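Dremstead shop lets the people who know the job teach the robots 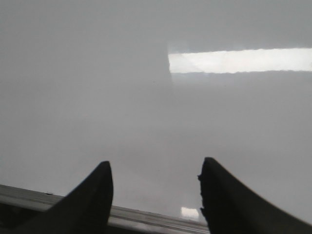

Open gripper in front of a glossy gray panel at the Corano workshop. Photo: Corano

DREMSTEAD – If you want a robot to handle a shiny panel without scuffing it, ask somebody who has handled a few thousand of them. Then put the controls in their hands.

That's more or less the pitch from Corano, the small automation firm on the old rail yard side of Dremstead, which opened its doors to neighbors and customers this week. Short visit, cold building, good coffee. The company is teaching robot arms to do finishing and handling jobs by having people show them, either by grabbing the arm and moving it or by steering it from a desk across the room.

No code for the person doing the showing. They do the job, the system records it, and they do it again. And again.

"I was told I'd be training a robot and I figured there would be a manual," said Lesego Engelbrecht, whose family business, Engelbrecht, supplies panels and trim to appliance repair shops in the area. "There was a chair and two handles."

Engelbrecht the company is the first outside customer to send its own staff in for sessions. Three of them so far, plus Lesego, who says she wanted a turn and wasn't going to wait for an invitation. They've been working on one job only, which is bringing the fingers up to a panel, closing on the edge and moving it to a rack. Sounds like nothing. Takes a new hire a couple weeks to stop leaving marks.

Glossy parts are the hard ones, according to Yu-ting Chung, who runs the demonstration sessions. The arm carries a small camera by the gripper, and a polished surface throws the ceiling lights right back at it. Move the arm a little and the bright patch moves too. A person's eye sorts that out without any effort. A computer has to see it plenty of times, from plenty of angles, before it quits treating a reflection like a thing it could pick up.

So Chung asks people to vary the approach. Come in high, come in low, start from the left. Stop and back off if it feels wrong, and leave the backing off in the recording.

"We used to throw out the messy ones," she said. "Now I keep most of them. If somebody drifts and then fixes it, the fixing is worth having."

Two ways to do it. Hand guiding is the older one at Corano – the motors go slack enough that you can push the arm around by the wrist, and it remembers the path. Good for slow work, good for beginners. Downside is your own hands and sleeves get in the camera's way, and some folks lean on the arm harder than they would lean on a part.

Remote control is what they mostly use now. The operator sits at the desk, watches the view from the wrist on a monitor and works the handles. The arm follows. You lose the feel of the thing, which several visitors complained about on thursday evening, but the recording matches what the robot will see when it's on its own.

Tshepo Hlongwane has done both. He spent 11 years hanging doors and side panels before a bad shoulder took him off the floor, and he's now at Corano full time as an operator. He prefers the desk.

"First day I couldn't close the fingers on anything," he said. "I kept stopping short. You look at the screen and you think you're there and you're not there."

How long did it take him? Eight sessions, he said, before he stopped thinking about his hands. He still talks to the arm while he works. Visitors heard a fair amount of it, most of it printable.

The rest of the training is quieter. After a session the recordings get sorted and labeled, anything with a dead camera or a stuck finger gets pulled, and what's left goes into the batch. The robot then tries the job alone, slowly, with a person at the stop button. Where it struggles, the operators go back to the desk and record more of that exact part. Chung said the approach to the edge has needed the most repeats by far, and that the last inch takes longer to teach than everything before it.

The software for the desk setup goes by Fomorura, and it was written in house. Madhu Bansal, who leads that side, said the name doesn't mean anything, it was the one nobody objected to. The latest version lets an operator slow the arm's motion down relative to their own, so a big move of the hand becomes a small one at the gripper. Helpful close to a surface. Bansal also wants to add some kind of push-back through the handles so operators can feel contact, but wouldn't promise a date for it.

There were questions about jobs, and they came early. Lesego Engelbrecht said nobody at her place is being let go and that she can't fill the openings she has. One visitor, a retired press operator, asked what happens once the robot has learned everything Hlongwane knows. Hlongwane answered that one himself: parts change every season, and somebody has to show it the new ones. The visitor didn't look convinced, but he stayed for a turn at the handles.

Operators are paid by the hour, not by the recording. Chung said that was on purpose. Pay by the piece and people rush, and then the robot learns to rush.

Corano plans to put the panel job on Engelbrecht's own floor in May, with one arm to start and an operator on site. If it stalls, somebody can take over from the desk in the rail yard building, finish the move by remote and hand it back. Those takeovers will be recorded as well and added to the training batch. The two companies haven't said what the arrangement costs.

Next up after panels is drawer fronts, which have handles and therfore a whole different set of problems.

Corano is looking for more part-time operators for the spring. No experience with robots needed, experience with panels, trim or cabinet work is a plus. Shifts are three hours with a break in the middle. Ask for Chung at the front desk, the side door sticks.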